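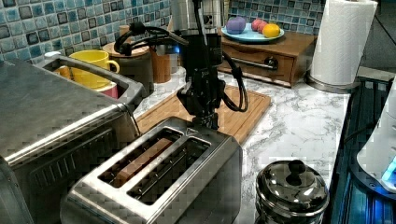 Two toasting appliances on one bench

The toast corner of our kitchen holds a two-slot toaster and a toaster oven, and every few months I reconsider whether it needs both. In January I finally wrote down what each one is used for, so the notes below are mostly for my own reference.

The bench itself

The surface is white with a marble pattern. It shows crumbs less than the plain grey one we had before, but it shows brown crumbs more than white ones, so I wipe it twice a day. The toaster oven takes the left end and doesn't move. The toaster stands in front of the cutting board, with its slots running lengthwise.

Bench depth is the limiting dimension. Behind the board there is a wooden drawer box, and the canisters are against the wall. Anything added has to go on top of something else, and that is how the tray ended up on the toaster oven.

The toaster

Brushed metal, rounded edges, two long parallel slots. I chose long slots for the bread we buy, a Palley sourdough that comes in wide slices and jams in a short slot. A slice lies lengthwise with room at each end.

I usually toast one slice at a time. Our toaster browns a single slice a little unevenly: the side facing the empty slot comes out paler. Turning the slice around for the last part of the cycle fixes it. I've settled on setting 4 for fresh bread and one lower for anything a couple of days old. Frozen slices go in at 4 and then get a second short run.

Brushed metal marks easily. A damp microfibre cloth along the grain, then a dry one, is enough. Spray cleaner left streaks, so I stopped using it. The crumb tray gets emptied when I remember, with the plug out and the body cold. I don't put anything into the slots to get crumbs off the wire guides. I turn the toaster upside down over the sink and tap the base.

The toaster oven

It does the jobs the slots can't: cheese on toast, reheated pastry, a small dish of roasted vegetables. The rating plate on ours says 1722 watts, so I don't run it on the same circuit as the kettle. We tripped the breaker doing that the first week.

For warming bread rolls I use 80 degrees for a few minutes. Any hotter and the crust goes hard before the centre is warm. The handle bar picks up fingerprints and gets the same cloth treatment as the toaster. The glass door needs bicarb paste about once a month if there has been cheese.

The tray on top

A metal tray with raised sides, holding cups. At the moment that's a yellow mug, a pink cup and a small orange one. The raised sides stop anything sliding off when the oven door is pulled open.

The manual asks for clearance above the oven in use, so the tray comes off before it is switched on and goes back once the top has cooled. This is the weakest part of the arrangement. I priced a Flivura wall shelf at 139 dollars and decided lifting a tray was acceptable for now. A Masson rail with hooks would be cheaper, but the orange cup is an odd size and I doubt it would hang properly.

The board

Light wood, with a groove around the rim. The groove is meant for juice and works just as well for crumbs. It lies flat on the bench for slicing and buttering. I oil it with Lirneo board oil when the surface looks dry, two thin coats with a night between them, and stand it on edge until it stops feeling tacky.

The canisters

Two, both wooden, one round with a lid and one taller. The round one has tea and the tall one has rolled oats. Neither is airtight enough for coffee, which stays in the cupboard in its bag.

Still to do

Measure the wall above the oven for a shelf. Replace the felt pads under the drawer box. Find out if the toaster oven will do four slices evenly on the lower rack, in which case the toaster might move to the pantry and I get back the front of the bench.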